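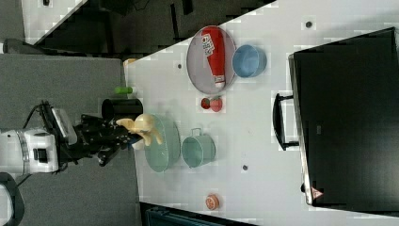

A yellow plastic banana above a light green tray, with a ketchup bottle lying in the metal tray beyond.

02/06/2026

FALTDEN TO PUBLISH SECOND NOVEL BY AURORA VALENTE

Faltden Books will publish The Understudy's Husband, the second novel by Aurora Valente, in September. It arrives four years after her first, a delay the author puts down to "plot, mostly, and then the lack of one".

Set in the fading seaside town of Doria, the book follows a retired prompter who agrees to marry a man she has only ever whispered at. There is a wedding, a flood in the orchestra pit and a great deal of soup.

Editor Brenda Retamal bought world rights from Nadège Fleury at the Lương Agency. "I missed my stop reading it," said Retamal. "Then I missed the stop on the way back. I have since asked Aurora for the taxi fare and she has not replied."

Valente will read from the opening chapters at four bookshops in the autumn, with Phúc Võ asking the questions. She has asked that none of them be about where she gets her ideas.

Proofs are available on request from Ánh Lý in the Faltden publicity office. Please say whether you would like paper or digital. Paper is slower.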